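Gridance Handheld Cell – Progress Report for the Second Period
Prepared by Aušra Jõgi for the program office at Numance

1. What this report covers

In the first period we built the cell and ran it for the first time. The second period, which ended in September, was planned for maintenance. We promised you a written care routine, a stable calibration and less lost time. I will go through these in order, and then describe the repair of the left gripper, which was not in the plan and took a good part of our hours.

The budget for the period was 2000 euros for parts and consumables. We stayed inside it, but the cable replacement used money which I had reserved for spare finger pads. I ask below for permission to move a small amount between the lines.

2. State of the cell

The mechanical part of the cell is in good condition. The rails on the floor did not move since the installation, and the frame was checked with a level at the start and at the end of the period. We tightened the table fixings one time. The curtains are now closed on both sides during every session, as the light from the corridor was disturbing the tracking in the afternoon.

The computer was reinstalled after a disk fault. We lost one afternoon of work and no recordings, thanks to the nightly copy. The old disk is kept in the cabinet in case Abbasi, our supplier, wants it back under the guarantee.

3. Repair of the left gripper

Early in the period the left gripper began to report wrong opening values. The fingers were fully closed and the software showed them a little open. At first I believed that it was the calibration, and I repeated it several times with no improvement. This was my mistake and it cost us days. The fault was in the cable, at the point where it leaves the body of the gripper. When the operator turned the wrist outward, the cable was bent sharply and one conductor was broken inside the insulation. From the outside it looked perfect.

We replaced the cable and changed the way it is routed. It now leaves the gripper in a wide loop and is fastened only at the far end, so the bending is spread over a longer piece. I made the same change on the right gripper, although it had no fault yet.

During the same work I found that the screws of the top plate on the left gripper had become loose. If the plate moves even slightly, the tracking is wrong for the whole session, and this can not be corrected later. All plate screws now have thread lock and a paint mark, so a movement can be noticed quickly.

4. Care routine

The routine is written and hangs on the wall cabinet. Before each session the operator does the following:

Look at the paint marks on both top plates.
Open and close each gripper 5 times and compare the values on the screen.
Move each cable by hand near the body while watching the values.
Wipe the finger pads with a dry cloth.

Once a month we also remove the finger pads, clean the guides and put a very small amount of grease. Too much grease collects dust from the carpet, and we learned this already in the first period. The Wellell cloths which we bought for the pads leave no fibers, and I would like to continue with them.

After a repair there is one more step, a trial with kitchen tools on the table and the utensil stand. I chose this task because long tools show small errors very clearly. A hook on the stand must be met from the correct side, and an error at the fingers becomes bigger at the end of the handle.

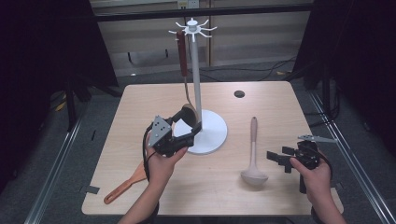 The trial is done with both hands, so that the two grippers are always checked against each other. An error of one gripper alone is easy to miss when the operator corrects it with the body without thinking. I write the result in the cell logbook together with the cable number and the date of the last greasing.

5. Open points

The finger pads wear faster on the inside edge than I expected. I do not know yet if it is the material or the way we hold the tools. We have 3 pairs left, and this is not enough until the end of the project.

The logbook is still on paper. I planned to move it to the shared folder, but the repair took this time – it will be done in the next period.

6. Request

I ask for approval to move the unused travel money to consumables, for finger pads and one spare cable of each side. The delivery takes 3 weeks, so an early answer would help us. The price offer is attached to the cost table, and the signed copy of this report follows by mail.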